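Speaker notes: "Let the Dough Wait", Orholm community kitchen evening
November 14, 2018

Share 2 | Comments 2

(Slow down at the start! Wait for the people at the back to sit.)

Hello everybody, and wow, what a full room. I want to talk about my favorite part of baking bread, the part where you do nothing at all. Time! Cold, slow, boring time in the fridge.

When I started baking in Cloleton I wanted a loaf by lunch, every time. Lots of yeast, warm oven, in and out. It rose fine and it tasted of, well, not much. Then Ratih Oei gave me half a batch she'd left overnight, and I could not believe it was the same flour (pause, let them laugh).

So the basic dough: 535 grams of flour, water, salt, a tiny pinch of yeast. Mix, fold it a couple of times, cover, fridge. Go to bed. 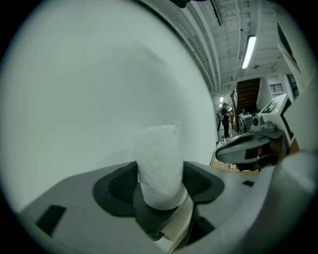
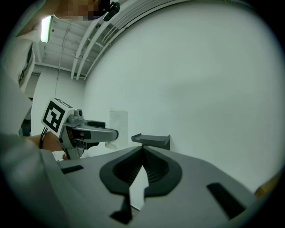 Syahrul Govindasamy wrote to me after the May talk that two nights in the fridge made his dough sour and slack, and that he now stops at one and likes the crust much better. I love getting notes like that. His fridge probably runs warmer than mine, so please, get to know your own fridge!

How to tell it's ready: poke it with a floured finger. If the dent fills in slowly, you're good. If it springs right back, give it another hour on the counter. (Do the poke on the demo dough, hold it up high.)

Baking: heavy pot, lid on, oven as hot as it goes. Lid off for the last stretch so it gets really dark. Darker than you think! Let it cool before you cut it. I know. I cheat too.

Questions, then tasting. Skip the rye section if we start late.

Sign up for our newsletter to hear about the next talk.
Contact | Copyright Orholm | Back to top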